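Threads > Robot club > Marnska diary

Posted 2020-08-01 · 6 min read

Right, I promised a proper catch-up on the club project and I've got a cup of tea, so settle in. This'll be a long one. 1/

For anyone new: our student robotics club is entering the Marnska challenge, the home tasks category. You teach a machine to do boring household jobs and then it does them in front of judges while you stand behind a rope and chew your sleeve. Our job is laundry. We picked laundry because everybody else picked cups. 2/

The team name is Perow. It was meant to be a placeholder on the sign-up form and then it got printed on the entry list, so we're stuck with it. I've grown to like it! 3/

Since June we've all been working from home, and that changed the whole plan. The original idea was one big arm bolted to a bench in the MacPherson building, everyone gathered round it. Can't do that now. So we went for hand-held grippers instead. You hold the thing, you do the job with it yourself, it records what it sees and how wide the jaws are, and the learning bit happens later on somebody's computer. 4/

I was grumpy about this for a good fortnight (I wanted the big arm, I'd been dreaming about the big arm). But doing the folding yourself through two stubby fingers teaches you so much. You find out how much of folding is really just pinching the right corner first. 5/

The entry rules want 200 clean runs before they'll even look at your software. A clean run means one garment, start to finish, no bare hands. If you poke a sleeve straight with your finger you bin it and start again. I have binned so many. 6/

Lesson one, which cost me a whole evening: decide where your garment starts and stick to your rules. My early runs were chaos. Some began with the thing in a heap, some half folded, and the notes I'd written next to them were no help at all. "Trousery one, went OK." Thanks, past me. 7/

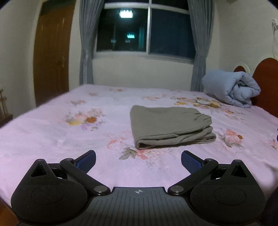

Lesson two is about opening wide before you go in. When you're tired you come at the fabric with the jaws half shut and just shove it along the bed. Wide open, slow down, get low, then close. I say it out loud now like a driving instructor. My housemates have opinions. 8/

Lesson three: patterned bedding. Our practice notes said to use a plain surface and I ignored them, as I don't own any plain sheets. Then somebody on the team argued it's good to have a few fussy backgrounds in the mix, otherwise the software only ever learns to fold on grey tables. We had a proper back and forth about it and settled on doing both. I'm team floral, obviously. 9/

Does it help? Don't know yet. We've trained one small model on 30 runs, just to check the whole chain works from recording to robot brain. It does work, in the sense that nothing crashed. I wouldn't let it near a shirt. 10/

A question I keep getting in replies is whether the finger pads matter. Yes, loads. We had hard smooth ones to begin with and cotton just slid out of them. Textured is far better for cloth. The trade-off is they catch on anything knitted, so jumpers are off the list until we've sorted it. 11/

Also your wrist will hurt. Put a timer on. I do 20 minutes and then stop and walk about, even if I'm on a good streak. Especially if I'm on a good streak, I get cocky and start rushing. 12/

The software side is called Curow and I'm told I have to stop calling it "the Curow thing" on calls. It lines up the video with the jaw readings so you know when the fingers closed and on what. The first version had the two out of step and it looked as if we were grabbing everything a moment before we got there. Took ages to spot. We'd been blaming the gripper the whole time, poor gripper. 13/

What's next: socks. I'm dreading socks. Pairing them is fine but the bit where you tuck one into the other needs a kind of rolling motion that two fingers don't want to do. We've got 5 different ideas for it and they're all a bit rubbish. If you've ever seen a decent two-finger sock method, please send it my way, I'll be so grateful. 14/

And towels! Towels are lovely. Towels are the reward at the end of a session. Big square thing, four corners, behaves itself. If you're starting a project like this with a school club or at home, do towels first and feel clever for a bit, then move on to trousers and feel less clever. 15/

Few people asked how we split the work up. We each choose our own clothes and our own room, and there's a shared sheet where you log the garment, the start shape, the surface and whether the lights were on. That last column went in late and I wish we'd had it from day one, as evening runs look nothing like morning ones and the model definitely notices. 16/

Anyway, still a long way off the total and I've got a pile of T-shirts glaring at me. Will post the first test on a real arm when we're allowed back in to MacPherson, whenever that is. Ask me stuff, I'm happy to waffle about hinges and waistbands all day. 17/17

30 comments · 20 reposts · 200 likes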